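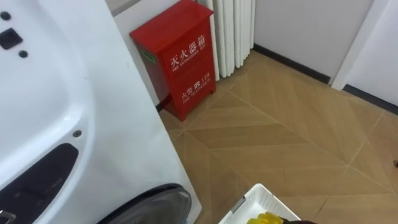

September 7, 2024
By the Jutik test desk

The Sturnum front loader has been in our Hiltudport utility room for 90 days and has run 200 cycles, mostly cottons at 60 degrees with a weekly wool load.

Controls are minimal. The dark square button starts and pauses a program. It has a short, firm travel and registers with wet fingers. Program selection takes longer to learn, and the manual covers it in one cramped table.

The recessed handle is long and curved, and can be gripped from above or from the side. Lint collects in the recess and needs a brush every few weeks. The door glass is tinted dark gray, so checking on a load mid-cycle means leaning in close. The rounded rim wipes clean in one pass.

Spin noise is acceptable at low speed. At full speed the machine walked slightly on our tile until the feet were releveled. Allow clearance on both sides: ours shares a wall with a column radiator and a fire extinguisher cabinet, and the cabinet front has to stay reachable.

The Lindemann we tested last October rinsed better and had a clearer display. The Sturnum costs 977, spins drier and has needed no service. Recommended for plain daily loads. For frequent delicates, the Lindemann remains the better choice.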